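Folding bench safety and readiness checklist, with comments
Grarnholm Domestic Automation Workshop, Culby site
Completed Thursday, before the afternoon session

Mark each line Pass, Fail or Watch. Comments are compulsory for Fail and, judging by the last sheet, irresistible for everything else.

SECTION A — BEFORE POWER

A1. Emergency stop within reach of the operator's chair
Pass. It is also within reach of the operator's elbow, as we learned during the long towel run. A raised collar has been ordered from Woltdale.

A2. Floor area taped and clear
Watch. Tape is lifting by the door. The area was clear once I had moved a bicycle pump, a bag of hand towels and the previous inspection sheet, which recorded the area as clear.

A3. Cables tied back along the full travel of the arm
Pass. Two new ties at the elbow joint. Please don't cut them to borrow the extension lead.

A4. Gripper pads free of splits and fluff
Fail, then Pass. Left pad had a wad of fluff packed into it. Cleaned with the soft brush. A machine meant to spare us the laundry has so far added one more thing that needs cleaning after the laundry.

A5. Speed limit set to the training value
Pass. At this value the arm takes longer over a pillowcase than I take over a fitted sheet, swearing included. It stays at this value.

SECTION B — GUARDS AND PEOPLE

B1. Light curtain trips on a hand
Pass.

B2. Light curtain trips on a sleeve
Watch. Tripped on 2 tries out of 3. Thin cotton, slow movement. Sleeves to be rolled above the elbow until the supplier answers our message.

B3. Lanyards, scarves and long hair secured
Pass. The arm is trained to pick up anything soft that hangs down, and it doesn't read visitor badges.

B4. Visitors briefed
Pass. The usual question was asked (when can I have one?) and the usual answer given (have you got a spare room?).

SECTION C — CAN IT DO THE JOB YET?

This section was added in September after someone upstairs pointed out that we had passed a bench as safe for work it couldn't do. Fair comment. A stationary arm is very safe indeed.

C1. Picks up one item from a pile
Pass for towels. Fail for socks, which come up in clumps or stay where they are.

C2. Finds a corner
Watch. It finds a corner. Whether it is a corner of the item it is holding varies. The Abubakari routine does better than our own on large flat pieces and worse on anything with a hem. I have left it loaded for the afternoon.

C3. Folds a flat cloth in half
Pass, on a generous reading of half.

C4. Folds a second time without undoing the first
Watch. The second fold is where most runs go wrong. The gripper comes in low, catches the layer underneath and brings the lot with it. Raising the approach height cured that and introduced a new habit of folding the air just above the cloth. Split the difference and try again.

C5. Sets the bundle down square and flat
Watch. Square is the hard word.
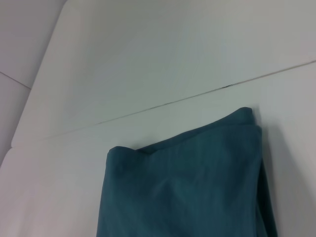

My own standard here is whether it would go in an airing cupboard without annoying anyone, and on that standard my household has been failing for years. The written one is stricter: edges lined up to within a finger's width, no layer sticking out, top surface flat enough to take the next bundle. I would keep the written one. If we start marking the machine on how I fold, we will be finished by Christmas and have nothing to be proud of.

C6. Stacks three bundles
Not attempted. See C5.

C7. Recovers from a dropped item without help
Fail. It goes on folding with great confidence and nothing in its hand. The operator must stop the run before reaching in, every time, even for a flannel. This is the line on the sheet I care most about. People reach in to help it, the way you would with a toddler and a shoe.

SECTION D — AFTER THE SESSION

D1. Arm parked, power off, key returned to hook
Key returned to a hook. Please use the labelled one.

D2. Work surface wiped
Dry cloth only. The spray leaves a film and the suction cup sulks.

D3. Run count entered in the log
Total will pass 1,000 next week. Cake has been mentioned. Cake stays outside the tape.

D4. Faults carried forward
A2, B2, C2, C4, C5, C7, plus item 19 from the old sheet (squeak at the wrist, still squeaking).

OVERALL
Safe to run with one trained operator seated at the stop. Not ready to be left alone with a linen cupboard. Next check due before the duvet covers arrive — I would like them to arrive late.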